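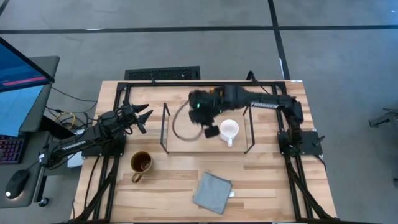 Two arms, one table.

Call for participants: documentary on dairy workers in Isby

Trodport Films is looking for people who work, or used to work, on the dairy farms and in the creameries of Isby. We are making a feature documentary, working title Chidiac, directed by Rawan Sabbagh. Shooting starts in October.

We want to hear from milkers, tanker drivers, creamery staff and family members who grew up on the farms. You do not need any experience on camera. Interviews can be in English or Arabic.

What taking part involves:
One phone call with our researcher, Siham Obeidat
One filmed interview at your home or workplace, up to 5 hours including setup
Permission to copy family photos or home movies, if you have any

We pay $187 for the interview day and $100 for the use of home movies. You can ask us not to use your last name. Everyone who takes part gets a DVD or a link to the finished film.

We are not casting actors. If you applied for Jasia last year, you will need to apply again.

To apply, leave a message for Siham at the Trodport office, extension 335, by 5 p.m. Friday. Say where you worked and for how long.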